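I went back to Dromstead on Saturday to see the student robot club again, mostly because Mercy Nyanda kept writing to tell me I'd been unfair in my last post. I had called the whole thing an expensive way to avoid washing your own glassware. I'm not ready to take that back.

The club's project this year is a lab helper. Two arms are supposed to handle beakers and flasks around a metal tray, with a scale on the same table, while the students worry about the chemistry. They're entering it in the Stisamo student contest, and the write-up they gave me uses the word "autonomous" four times on the first page. I asked Mercy what it meant there. She said it meant the arms would do it without help, "eventually."

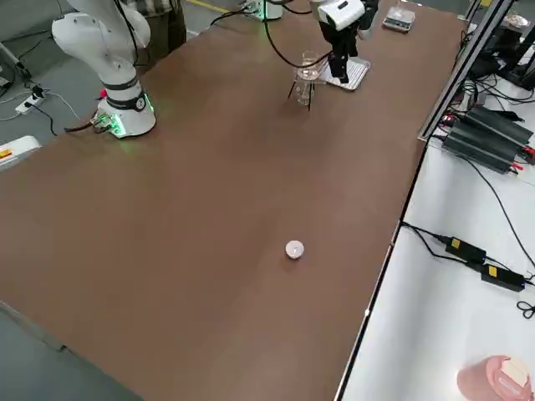

My trouble with "eventually" is that I've judged enough school contests to know where it goes. It goes into the last slide, under Future Work. The budget is $2433, and $200 of that is for glass, so somebody expects breakage. Good for them, I suppose. But I'd like to see a number for how often the thing works, and I had to ask three people before I got one. Rok Angelovski finally pulled up the log: 62 tries at picking up glass. He hadn't sorted the good ones from the bad ones yet.

I'd have sorted them before I wrote the first page.

What I did like was the arguing. Two of the students spent a good part of the morning on whether one arm should wait for the other or whether both should move at once, and they were arguing from their own notes instead of from some video. Waiting is slow. Moving together is how you get two arms in the same place. I'd wait, and I said so, and was politely ignored.
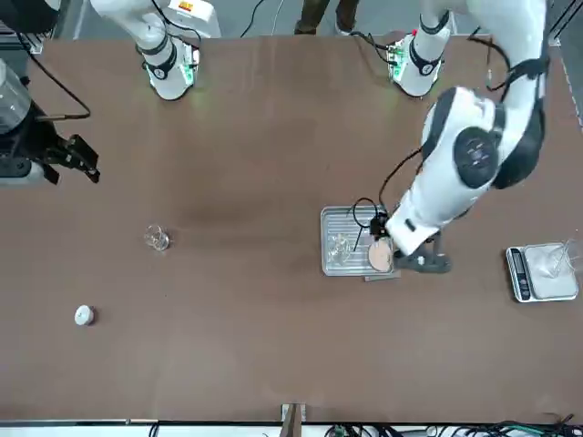
**Špela Mujić**
*Writes this blog. Former contest judge, retired science teacher.*

Then there's the question of what the kids are learning. Innes Rennie, the club's adviser, says it's patience. Maybe. When I taught, a student who picked up a flask by the neck heard from me about it, and I never needed a log file. A gripper doesn't know glass from a broom handle – you have to tell it where to close and how hard, and then find out if you told it right.

I'll grant that having to spell it out is a lesson. I'm less sure it's a chemistry lesson, and the club gets its table time from the chemistry department.
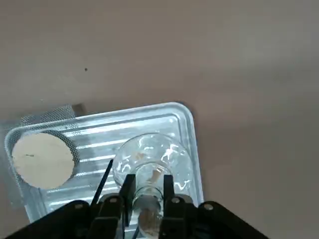

## What would change my mind

- The 62 tries, sorted, with the failures described in plain words.
- The same job done by a student with two hands, timed.
- "Autonomous" taken out of the write-up until it's true.

Mercy has promised me the first one before the end of December. I've told her I'll print it whichever way it comes out.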